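Flillico open studio, quick notes

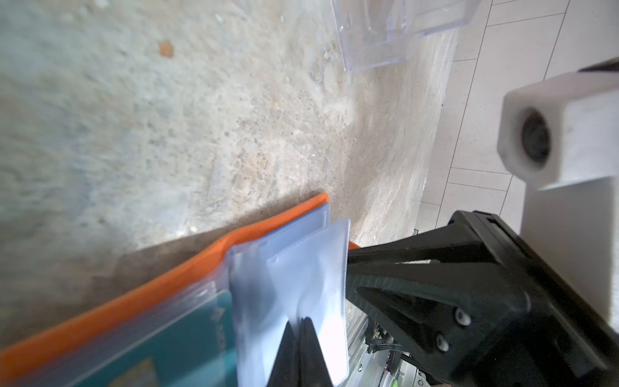 Filed under: Anime / Studio visits

Back from the Flillico open day, typing this on the train so excuse the mess. Doors at ten, queue already down the stairs. 1,115 through by lunch according to the girl on the desk. Hot. No lifts.

Best bit first: the key animation room. Edeltraud Engelhardt at her desk, correcting cuts from episode four of Ondcombe, the one with the flooded shrine. She flips the pages so fast you cant follow. 70 cuts still to check, she said, and then went back to it. Didn't look up again.

Background dept next. Mostly digital now but they still paint the skies by hand. Lovely. Then a long wait for the dubbing booth, 90 minutes, and we got one line each. Mine was "Run, the gate is open!" Terrible.

Sultetti season two: they showed a storyboard and a rough of the opening, no sound. The goddess has short hair now. Not sure. Release is January, no day given.

Shop was picked clean, got the last Malinowski art book, slightly bent at teh corner. Next open day not announced yet, will post when it is. Scans later if the scanner behaves.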